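4.2 What tenants hang, and what they hang it from

When we began visiting the Dernulwood buildings in October, we expected to talk mostly about rent and repairs, and we did talk about those things, often at great length and over more tea than was good for us. But the conversations kept drifting toward the walls. People wanted to show us where the calendar went, where the towels went, and where a grandmother's portrait would go if only the lease allowed a proper nail. By the third visit we had added a page to our interview guide, and that page grew into the section you are reading now.

The lease used at Dernulwood forbids screws, nails and "any other piercing of plaster or tile." The older buildings in Bresorora have no such clause, and for a reason that is easy to miss if you only look at the modern paperwork. The oldest of them went up in 1875 with a wooden picture rail in every front room, and a tenant who wanted to hang something simply bought a hook and a length of cord. The rail was part of the bargain. When the rooms were divided and the ceilings lowered, most of the rails disappeared behind new board, and the habit of hanging things freely had to find some other way to carry on.

We spoke with 61 tenants across the two sites, and 48 of them were using at least one fixing that could be taken away without leaving a hole. These included adhesive strips, tension rods, over-door hangers, magnets on the sides of refrigerators, and suction hooks in kitchens and bathrooms. Many homes had a mix of several kinds, and the mix usually told us something about how long the person meant to stay. A woman in her second month had put everything on strips still showing their paper tabs. A retired bus driver, who had been in the same two rooms since his children were small, had tension rods in places we had never thought to look for them, including one inside a closet that held his neckties in order of width.

Suction hooks deserve a little more space than the others, as they came up in nearly every bathroom conversation. They are cheap and they ask nothing of the wall except that it be smooth, and tenants spoke of them with a mixture of fondness and despair. "It's the only thing in this apartment I've bought four times," one mother told us, laughing, while holding the bathroom door open with her foot. Others had routines for them. Some wiped the disc with vinegar, some pressed it down with the heel of the hand and counted slowly, and one household in Bresorora kept the hooks in a bowl of warm water before putting them up again. We make no claim here for any of these methods. What interested us was that every household had one, and that it had usually been learned from a relative and was defended warmly. The basic form, a soft round disc with a hook head on top, was familiar to everyone we met, and Figure 4 includes one of this kind. 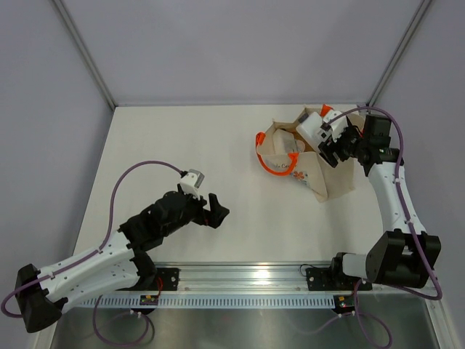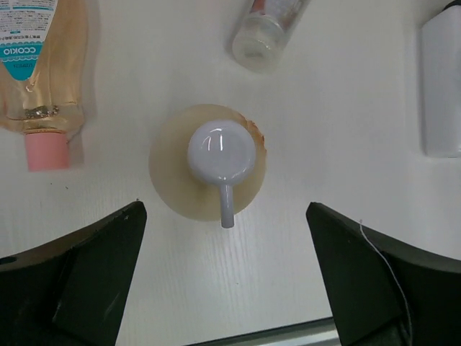
Figure 4. First image: white tabletop with two robot arms. Second image: a suction-cup hook on a white tabletop, viewed from directly above, with orange-brown discoloration along part of the disc's rim.

4.3 Moving day and the matter of the deposit

The second thread in our interviews was money, and in particular the deposit. Of the households we visited, 11 had lost part of a deposit at some earlier address over marks on a wall, and these tenants were by far the most careful in their present homes. Hollis Zamora, who carried out most of the Dernulwood interviews, noticed that they tended to lower their voices when the subject came up, as though the old landlord might be in the next room.

Nafula Khaemba's notes from Bresorora give a gentler picture. The manager there, Mr. Amadi, walks through each apartment with the tenant before the keys change hands, and small marks are settled on the spot with a damp cloth or a dab of filler. Several people described this walk to us in detail, and a few of them seemed to have rather enjoyed it. We return to the two styles of inspection in Section 5, where we compare them with the written rules in use at Trurnasville.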